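Notebook – natural dyes, Lekstead bench
August, started 9:40 in the morning

Weld day! The second bundle from the Fosside plot has dried down nicely and I finally got to chop it. Stems, seed heads, leaves, everything went in the pot. The smell is somewhere between boiled cabbage and hay and I have grown fond of it, though the people upstairs at Fosum may feel differently.

Picking up from the last entry: the first weld bath gave a thin, lemony yellow that I liked on silk and was bored by on wool. Two suspects. The water here is softer than at Ots, where the recipe comes from, and I had left out the chalk. So this time the bath is the same weight of plant, same pot, with a pinch of chalk stirred in once the color had started to come. It went from pale tea to proper yellow while I was still holding the spoon. I called out loud to an empty stairwell.

Fiber
Wool skeins, the Lekstead two-ply, scoured yesterday and left in the rinse bucket overnight. Alum mordant as usual. 22 small skeins in total, which is more than I needed, but the spares can go into madder next week and the rest into the indigo if I ever get the vat to behave.

I also put in a strip of the old linen sheet, mordanted the long way with tannin first. Linen always sulks in weld. It came out a soft straw color this time, nicer than I expected, and I want to try it again with a longer soak.

Heat
Kept the pot at 67 on the thermometer and did not let it climb. The notes from Ots say weld forgives a simmer and I believe them, but the brightest skein in the old sample box was done low, and I wanted to know. The hot plate overshoots when the lid is on. Lid off, stir every so often, top up from the kettle. Somebody please remind me to buy a new lid with a hole in it.

First skein out after half an hour, already a good clear yellow. Second at the hour, deeper, with a little green in it when it's held near the window. After that the changes get small. I left the last ones in to cool with the bath and they are gorgeous – like the inside of a gorse flower. Drying now, so no final judgment until tomorrow.

Iron dip
Tried a splash of iron water on one skein. Olive in seconds! Much too much iron, the wool feels a bit harsh, but what a color. Next time half the amount in twice the water, and have the rinse ready before the skein goes in. I was walking across the room with it dripping while it kept getting darker.

Exhaust bath
Still plenty of yellow in the pot. Strained it through the cheesecloth and kept it in the lidded bucket under the sink, labeled. Should be used within 48 hours in this weather or it will start to turn. Idea: overdye the pale skeins from the first bath, which would rescue them and give us a middle step for the sample card.

Sample card
We have more than 2 good yellows now, so the card needs rearranging. I'd like the silk and the wool side by side for each bath, with the linen underneath and the iron versions down the right. A layout with room for the madder and the weld-over-indigo greens would save us doing it all again in the fall. The grid board on the light table is a good size for trying the arrangement before anything gets glued.

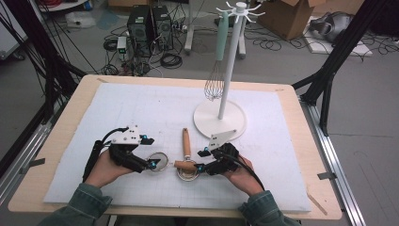

To do
Rinse the cooled skeins in water close to their own temperature and hang them out of the sun.

Cut a short length from each for the lightfastness strip. Half under card, half bare, south window.

More chalk. Also a second jar for iron water, with the word IRON on it in large letters, and its own spoon.

Ask Fosside whether any of the weld can stand another couple of weeks. I'd love to compare a late cutting with this one, in the same pot and at the same heat.

Check the indigo vat before leaving. Coppery skin on top at 4:15, a bit of a sour smell, liquid underneath more green than yellow. Getting there!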